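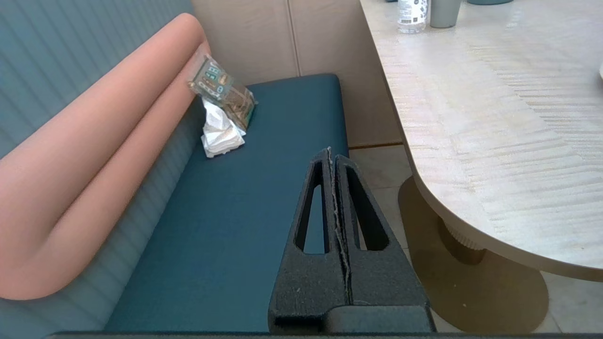 Nelli Partanen

Print this page | E-mail this page

Reading time: 2 minutes

Care of Upholstered Seating, Handout 4: The Bench

In the last handout we treated the single chair. Now we go to the built-in or wall bench, the kind we find in waiting areas, cafés and staff rooms. The work is similar, but a bench is longer, it has more joints, and people leave more things on it.

1. Clear first, then look

Before any brush or vacuum touches the fabric, take away what was left on the seat. In our bench this is a clear plastic packet, leaning on the pink bolster, and a crumpled white tissue or napkin on the teal cushion. Use gloves for paper that somebody has used, or may have used. Packets go in the lost items tray if they are closed, otherwise in the waste. Do not push small things toward the back with your hand. They go down between seat and backrest, and next week you find them there.

When the seat is clear, look along it from one end with your head low. Marks on a smooth, even fabric show better from the side than from above.

2. Work from high to low

The order is: backrest, bolster, seat, floor edge. Dust falls, so the seat must wait.

Backrest. Fine vertical channels, like on the blue-gray backrest here, hold dust in the stitching. Vacuum with the soft brush, always in the direction of the channel, from top to bottom. Students often go across because it is faster – this only moves the dust from one channel to the next one.

Bolster. Lift it away if it is loose. Ask before you pull, as many are fixed with a strap behind. A surface with a light sheen shows every hard stroke, so wipe it with a cloth that is only damp, along the length, and turn the cloth often. Do the rounded end last.

Seat. Begin at the wall and come toward the front edge. The front edge and its corner get the most contact from legs and bags. Check there for a thin or shiny place and write it in the room sheet.

Floor edge. Where wood paneling comes down to a baseboard, dust makes a line on top of the strip. Use a dry cloth. Water that stays in this joint can lift the finish.

3. Stains

Blot, do not rub. Test the cleaner at a place which is not seen, for example the underside of the bolster, and wait 11 minutes. In class we use Golard fabric cleaner, two caps in the small bucket. Pale pink and deep teal can react differently, so test both, also when the label says it is safe for all colors.

4. Putting back

The bolster goes against the backrest with the seam to the rear. Leave the seat free until it is fully dry – touch it with the back of the hand, which feels damp better than the fingers.

For the practical part, work in pairs. Xinyi Cheng has the brushes and the room sheets. Bring your sheet to me before you leave, signed by both.

Related handouts

Handout 3: The Single Chair
Handout 5: Curtains and Blinds (Jinlong Cui)
Room Sheets: How to Fill Them In
Wood Paneling, Dry Methods (Cauã Brandão)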